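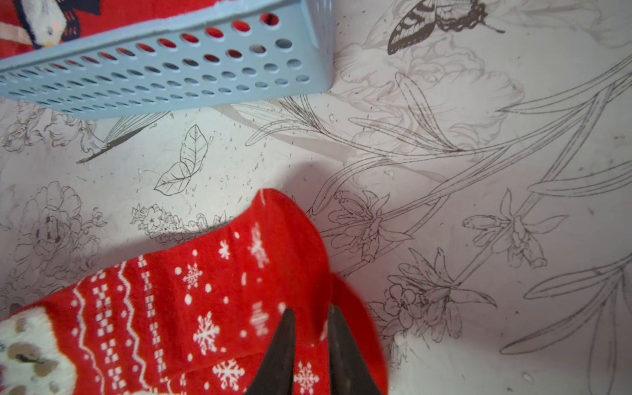 # Holiday socks, Tivcombe sock drive

2019-03-26

The winter drive closed at the end of February, and the holiday socks were the last thing left to sort. We keep them apart from the plain ones. They go back into storage until November, when they are handed out with the hats and gloves. The final count for the drive was 2,341 pairs, up from 2,105 the year before.

This page covers the holiday socks only. Plain, wool and children's school socks are on the Grirton page.

## Red with white snowflakes

Knitted, bright red, with large white snowflakes and smaller dots and stars between them. Bands of tiny white squares zigzag along one part, with a thin wavy line beside them. The cuff is fuzzy and cream-colored, with brown and tan spots.

The light blue basket is for red socks. There is another red piece in it already, with a white and black bird on it and a thin pink stripe.

The printed surface underneath has gray line drawings of flowers and leaves on white, and a dark butterfly or moth. Rukhsana Baloch brought it from home. Plain red shows up well against it, gray socks less so, and next year we will use something darker for those.

## How the holiday socks are sorted

Color comes first, then size, then pattern. We tried pattern first last winter and ended up with a pile of snowflakes in every size from toddler to men's large, which all had to be gone through again.

- Red goes in the light blue basket.
- Green and white share a carton until there are enough of either to split.
- Anything with bells, buttons or sewn-on eyes is kept out of the children's sizes.
- Slipper socks with rubber dots on the sole are bundled separately for Budbridge, where the floors are tile.

Pairs are folded once at the ankle and held with a paper band. Please don't roll them into a ball. It stretches the cuff, and the fuzzy ones never sit flat again.

## Singles

A single sock stays out for 4 weeks. Most of the matches turn up in that time, usually inside a different bag from the same household. After that it goes to Xinyi Zou, who takes them for the puppet table at the Kong Street library.

Some donors send one large stocking meant for hanging. Those are welcome, but they are counted as decorations and don't go in the sock total.

## Washing

New socks with a tag are left as they are. Everything else is washed cold, inside out, in a mesh bag, and dried on the rack. Red goes in with red. Qianru Duan lost a load of cream ones to a single red toe two years ago, and the pink results were given out as Valentine socks.

Fuzzy cuffs get a quick brush once they are dry. A soft nailbrush is fine.

## What we need for next winter

We have plenty of women's medium. We are short of men's large and of anything for ages two to five. Thick soles are better than thin ones, and a simple pattern is easier to match than a busy one.

Drop-off starts again in the fall at Tivcombe and Budbridge. If you have more than 10 pairs, write to Mingxuan Feng first so there is a carton ready. Corrections to this page go to Imad Nseir.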